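2020-12-25

Dye bench, Ustville. Marigold and onion skin on wool, second run.

Shop is shut so I had both burners to myself. Picked up where the last entry stops, with the skeins that were already mordanted in alum and hanging on the back rail. Total dry weight on the kitchen scale was 157 grams, which is less than I wrote down in April. Either the moths got some or I weighed them damp that time. I've used today's figure for everything below.

The yarn is the Mumen two-ply, undyed. The Baloyi yarn is still in the bag and I left it alone, as it felts if you look at it wrong and I want a steady bath before I risk it.

Onion skins first. Filled the small enamel pot loosely, covered with tap water, brought it up slowly and held it under a simmer for an hour. Strained through the old pillowcase. The liquor was dark brown and smelled like soup. Let it cool before the wool went in, then back up to heat, turning the skeins with the dowel every 10 minutes. They took color fast. Pulled the first skein early and it was already a strong yellow-brown when rinsed. The other one stayed in until the bath went cold and came out more rust.

Marigold was weaker. The dried heads from Loltard are from last summer and I think they have lost a lot. Plain yellow, a bit green in window light. Overdyed half of it in the spent onion bath and got something closer to what we want, though it is streaky where the ties were too tight. Retie those in loose figure eights before the next wetting. The white cotton ties also took up dye and left marks.

Iron afterbath: only one test length. A pinch in a jar, dipped and lifted straight out. It went olive. Too dull for the blanket border but worth keeping on the sample card.

Still to do:
Wash test with the neutral soap, all shades, with a strip of white wool pinned to each.
Window test, half of each strip under foil.
Order new marigold. Loltard want to sell by the sack and we don't need a sack.
Replace the thermometer. It read differently in each pot and I ended up going by the steam.

The border is meant to be a clear orange against green. What I have is tan next to green, and it looks muddy. Madder over the weak marigold is the next thing to try, in a low bath so it doesn't go brown.

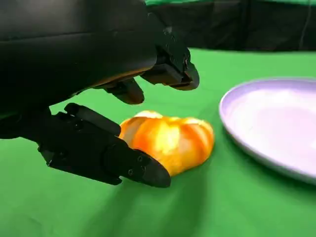 Reading time: 3 min

Orange fruit on the green tablecloth. The rust skein is much too brown beside a color like that. Start the madder with half the marigold skeins and keep the rest back.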